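The sound of a closing door

Film sound, September 2020

A door closes in the first minute of Matelau, and it takes 7 separate recordings to close it. One carries the latch, one the hinge, one the weight of the panel meeting the frame. The rest are room: the corridor outside, the kitchen inside, a pane of glass that rattles slightly in its putty, and a low thump added late in the mix to give the cut somewhere to land. On the set the door was a flat with nothing behind it, and the production track holds little more than the squeak of a castor.

Replacing sounds of this kind is the work of the Foley stage, and the one used for Matelau sits at the end of an industrial estate in Grindton. From the car park it looks like a tile warehouse. Inside there is a single room with a high ceiling, a projection screen on the short wall and a floor divided into pits. Each pit holds a different surface: concrete, parquet, gravel, packed earth, marble offcuts set in sand. The walls are lined to a depth that brings the reverberation down to almost nothing, so that any space heard in the finished film can be added afterwards.

The film runs to 70 minutes, short for a theatrical release, and has very little dialogue. That shifts the load. In a talkative drama the Foley track is often held well below the voices and much of its detail is lost. In Matelau long passages consist of one person in a house, and every cup, sleeve and stair has to stand up without cover. The cue sheet lists 584 events, not counting footsteps, which are recorded in continuous passes and logged by reel.

Footsteps come first. The performer watches a reel through once without recording, then walks it in place, matching heel and toe to the picture. Shoes are chosen by sole and seldom by appearance. A hard leather sole gives a clear attack on wood but turns brittle on stone, and a strip of cloth tape under the heel is the usual cure. Cloth movement follows as a second pass, recorded close and kept low. It is rarely noticed when present, but without it figures seem to slide across the screen.

Props are the third pass and the slowest. The store at Grindton holds 1,000 items on open racking, sorted by the noise they make and not by what they are. Wicker sits with dry rope. Roller skates share a shelf with a sewing machine. A car door, complete with its window winder, hangs from a steel bracket near the entrance, and has stood in for safes, lift gates and a field gun. 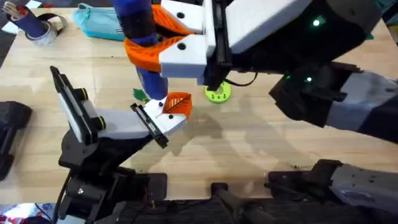

At the table: a blue tube held above an orange ribbed fingertip.

Two microphones are used for most of the work. One is a large-diaphragm condenser placed within arm's length of the performer; the other stands several paces back and supplies a natural sense of distance. The balance between them follows the lens. A close-up takes nearly all of its sound from the near microphone, and a wide shot reverses the proportion. Shortcuts are possible with equalisation and artificial reverb, but a close recording pushed back by processing tends to keep its small clicks and breaths, and these pull the ear forward again.

Recordings are conformed in Fliteck, an editing package that shows each take against the picture and stretches it within set limits. The crew on this film kept stretching to a minimum. A sound that is late by a frame is moved. A sound that is the wrong length is usually done again, as the time needed to repair it is longer than the time needed to perform it.

The rain was the main difficulty. The story takes place over one wet night, and the library recordings tried in February all had the same fault: a steady wash that masked the quieter effects and made the mix tiring to listen to. The replacement was built from single surfaces. Water was dripped on slate, on a tin tray, on a wool coat and on dry leaves, each on its own track, and the wash was left out except under the exteriors. The mixer could then thin the rain around a line or a footstep without any change in its apparent strength.

Đorđević, the Belgrade company that handled the final mix, kept the same separation through to the surround channels. Slate is at the front, leaves at the rear left, and the tin tray appears only in the kitchen. When the door closes again in the last reel, the hinge and latch are the same takes used at the start. The corridor has been removed, and the glass no longer rattles.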